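Posts > Threads > Small rooms

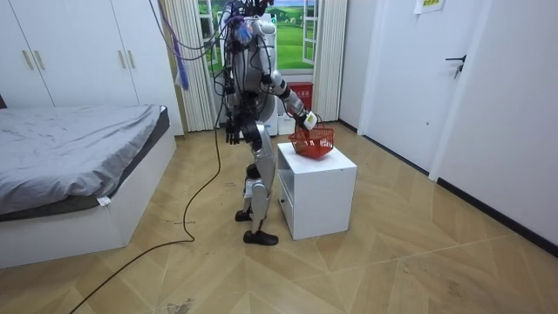

1/ SMALL BEDROOM THREAD!

I moved to Sutley in October with 2 suitcases and far too many sweaters, and I've become completely obsessed with how people fit a life into a tiny room. Notes so far, in no order.

2/ Go low with the furniture if you can. A cabinet that stops at waist height leaves you a whole stretch of wall, and the wall makes the room feel bigger (mine got a map of Minwood, badly hung, I love it).

3/ Curtains! Hang the rod higher than the window. I spent 200 on a fancy pair and the cheap ones I swapped in later look better. Go figure.
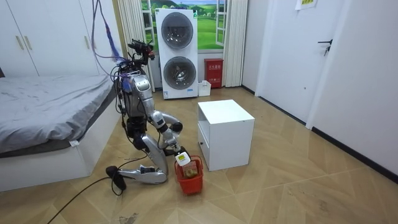
Bed on one side, cabinet on the other, wood-pattern tile between.

4/ Measure the gap beside the bed before buying anything. My friend Vusumuzi Mabuza got a gorgeous dresser off a guy in Fourie and could open exactly none of the drawers. It lives in his hallway now and the hallway looks fantastic.

5/ Sweaters: roll the thin ones, fold the thick ones. I rotate four at a time and the rest go under the bed till it gets cold.

6/ One bright color in a pale room is so cheerful. Just one! I tried three and it looked like a birthday party.
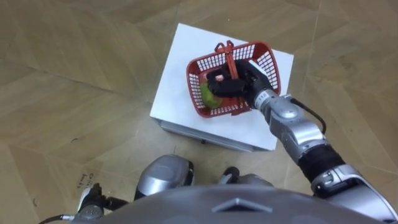 Red basket, white top, pale floor.

7/ Next up is lighting, and oh boy do I have opinions about ceiling bulbs. Send me your lamps!!

Filed under: Home Stuff, Tiny Spaces

More from this author
Every lamp I have ever regretted
Moving to Sutley with a cold
A rainy walk around Tollia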